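Software notes, Friday, September 1, 2023

Quick one this month, half the team is moving desks to the Quintana building and the wiki is read-only till Tuesday.

Planner first. Dultari 3 is merged and running on both arms at the flower table. The big change is that the two arms now share one timeline. Before, each had its own planner and a lock on the middle of the table, so one arm sat and waited while the other finished. Fine for boxes. Bad for handovers, where both grippers need to be in the middle at the same time, pretty much by definiton.

Now the handover is one plan with two sets of joints. Giver holds, taker comes in on the stem, taker closes, giver opens. The open command waits on the taker's finger width AND motor current, not width alone. Width alone was the July bug — a thin stem and no stem look nearly the same at that resolution.
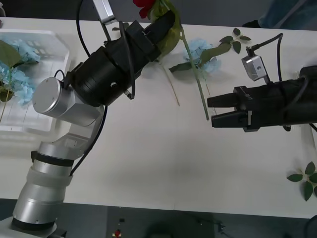

Planning time is the sore spot. 18 ms for a single arm, same as before, but the joint plan is a lot slower when the stem is long and we have to drag its collision shape along. Stems are modeled as a chain of short capsules. Leaves are ignored for now. Yes we know. If you want leaves, come and talk, there's a branch.

Perception: the wrist camera stem detector got retrained on the Stirnero set, 3,926 labeled frames, up from 3,000. Roses are good. Hydrangeas still confuse it, the bloom hides the stem from most angles and the detector picks a leaf edge instead. Workaround is a second look from the other arm's camera before commiting to a grasp. Slow but it's in main, flag is off by default.

Tooling. The log viewer can now scrub both arms on one time bar, with both camera streams underneath. Please use it before filing a handover bug, and attach the clip. "It dropped it" is not a bug report. Old logs need the converter, it's in the tools folder, takes a minute or so per run.

Also — the config files moved. Gripper limits used to live in three places, now one. If your script reads the old path it'll print a warning and keep going, until the next release, then it won't.

Next up: regrasp after a slip, and getting the whole thing over to the Flulmont cell, which has older controllers and a slower bus. Timing there is anyone's guess. Questions in the planner channel please, not by email.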